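Skirholm Boards > Chess > Openings and Correspondence

Time control for a club correspondence ladder
28 replies · 17 shares · 3 min read

mornard_file
We are redrafting the rules for the Mornard ladder. Current control is 90 days per player for the whole game, no increment. Proposal is 10 moves in 30 days, unused time carried over. Objections welcome before August.

pawnledger
The 90-day bank is simpler. One number per player, no recalculation at move 10. Our server (Truvine) handles both, but disputes under the block system take longer to settle.

exchange_down
Disagree. With a flat bank, a player in a lost position can sit on 40 days and hold up the pairing list. The block system spreads the time more evenly across the game.

pawnledger
It does no such thing if unused time carries over. A player who rushes the first 20 moves of theory has the same 40 days to sit on. You need a cap on accumulation.
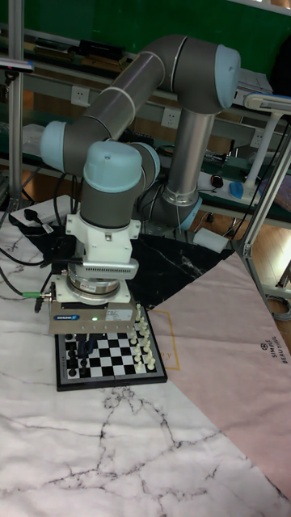 c3_sicilian
How is leave counted under the block system?

mornard_file
Leave stops the clock for all of a player's games at once. The draft allows 28 days per calendar year, taken in periods of at least three days. Leave can't be claimed retroactively.

exchange_down
28 is generous. The Karppinen league allows 17 and its sections finish on schedule.

tempo_loss
The Karppinen sections are also smaller. Compare like with like. I'd keep 28 and add the cap pawnledger wants, set at 50 days.

pawnledger
50 is acceptable. I'd still prefer the flat bank.

c3_sicilian
Does the block restart if a move is retracted as a clerical error? The old rules were silent on that.

mornard_file
Retractions aren't permitted in the draft. A legal move stands once sent. Illegal moves are rejected by the server and the clock keeps running.

exchange_down
Fine with the cap. Put the leave figure to a separate vote.

12 older replies hidden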